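Home | Storage | Cleaning | Kitchen | Small Repairs | Contact

How to clean and refresh a woven wicker basket

In my home we have many baskets. One holds bread, one holds gloves near the door, and one holds papers which I should have sorted already in March. Baskets collect dust very quietly. The dust sits between the strands, and a normal cloth does not reach it. I have cleaned mine in the same way for several years and I want to write the method down, because friends in Grovport keep asking me for it.

The method is for natural wicker with a stained or painted color. If your basket is made of paper cord, please do not use water on it at all. Brush it only.

What you need

A soft brush, for example an old paintbrush. A toothbrush for the rim. A vacuum cleaner with the small brush head. Two cotton cloths. A bowl with 600 ml of lukewarm water and a few drops of dish soap. Sandpaper, grit 400 or finer, only if you have rough ends. I use the Zumeck brush number 46, but any brush with soft hair will do the same work.

Step 1. Empty and shake

Take everything out of the basket. Turn it upside down over the sink or outdoors and knock on the bottom with your flat hand. Do this more times than you think is necessary. Crumbs like to hide where the bottom meets the wall.

Step 2. Brush when it is dry

Put the basket on a light table, if you have one. On a light surface you notice quickly what is falling out. Brush first along the strands in one direction, then in the other. After this go over the inside with the vacuum cleaner on low power.
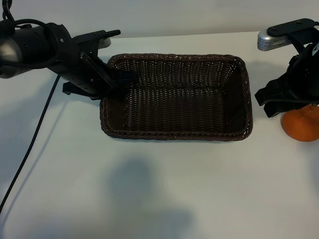

Dark brown wicker basket with braided rim, empty.

A tight crisscross weave like this one needs more patience than an open one. I go row by row on the walls and I leave the bottom for last. For a braided rim, use the toothbrush and follow the twist of the braid. If you brush across it, you push the dirt deeper.

Step 3. Wipe

Dip one cloth in the soapy water and wring it out very well. It must be damp, and it must not drip. Wipe a small area and look at the cloth. With dark baskets a little color can come off. If you see much brown on the cloth, stop and continue with clear water only. Then wipe everything again with the second cloth, dampened in clear water.

Step 4. Dry

Let the basket stand in a room with moving air until the next day. Do not put it on the heater or in strong sun, the strands become brittle and can break. Turn it over one time in the evening so that the bottom also gets air.

Step 5. Rough ends

When it is fully dry, pass your fingers slowly along the rim. Where a strand end scratches, cut it short with small scissors and sand it lightly. On a dark basket the cut place will be pale. I touch it with a furniture marker in walnut, from Sæther, and wait ten minutes before I touch it again.

How often

For a basket with bread or fruit, brush every week and wipe one time per month. For the others, two times per year is enough in my opinion.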